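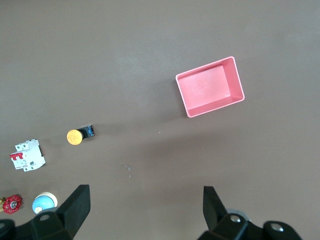 Open day at Saltorham, 19/05/2025

I should say first that I don't much like open days. You get a lanyard, a biscuit and a very clean floor, and you come home knowing what the firm would like you to know. I went to the one at Saltorham anyway, as we have bought sorted switchgear and spares from them for years, and I wanted to see what the sorting looked like.

The invitation promised "a full look at how our kits come together". What we got was five benches, a storeroom seen through a window, and a long talk in the canteen about growth. The benches were the good part and I wish we'd had more time at them.

The kits are simple enough. A customer, usually a small maintenance outfit, orders a box with the bits needed for a given job: breakers, push buttons, a few fittings for the pipe side, the odd connector. Somebody at Saltorham picks the parts, checks them and puts them into plastic bins, and the bins go down the line to be boxed. Bins come in several colours. I asked what the pink ones were for and was told pink meant "mixed", electrical and plumbing together. A minute later a different member of staff told me pink meant urgent. I wrote both down.

I'll admit a breaker is a nicer object loose on a bench than it ever is in a board. You see the steps in the housing, the little screw openings and the print you can never read once its neighbours are in. A yellow mushroom-head button on its side looks daft, like something from a toy till, and I had forgotten how much of it sits behind the panel. One of the younger visitors had never seen the back of one and spent a good while on the terminals. If the firm wants to get people interested in the trade it could do worse than leave parts lying about and let us pick them up.

Our guide was Lesia Pylypenko, who runs the picking side and was the only person all day who answered the question she'd been asked. I wanted to know about wrong parts. We have had two kits in the last year with a single-pole breaker where a two-pole should have been, and that's a nuisance when you find out on site with the power already off. She didn't pretend it never happens. She said the two sit in neighbouring racks in the storeroom and she had asked for them to be moved apart. Had they been moved? "In October, I'm told." I liked her for the "I'm told".

The checking was less convincing. The leaflet says every part is inspected twice. At the bench I stood beside, the first inspection was a look and the second was another look by the same person. Perhaps it is done differently when there aren't a dozen strangers breathing on the work, but I can only report what was in front of me. I asked whether anybody presses the buttons to see if they latch and release. On the Istomine range, yes. On the cheaper Camacho ones, "on a sample". How big a sample? That one went back to the office, and I haven't had an answer yet.

Then the canteen. The slides said the site sends out 3,000 kits a month, which may well be so, though the benches I saw would have to go some to manage it. There is a second building, Gultance, on the far side of the road, where we were told the bulk of the volume is handled. It was not on the tour. Nor was the returns area, which to my mind would be the most useful room on the site for a customer to stand in.

Some practical notes if you are thinking of going to the next one. The whole visit takes roughly 7 hours if you stay for the talk, and you can skip the talk. Parking is fine. Wear flat shoes, they do turn people away. Eat before you go, lunch was a sandwich and it came very late. Take your order history with you, on paper, and get to the benches early while there's room to get near the parts - by mid-morning the group was three deep and those at the back were looking at jumpers.

Will we carry on buying from them? Probably, for now. The people on the benches were quick and knew one part from another, and the bins I looked at on the packing side had the right things in them. I'd still open every kit before it goes in the van. I have asked for a visit to Gultance and for the sample figure on the Camacho buttons, and I'll add a note at the foot of this page if either turns up.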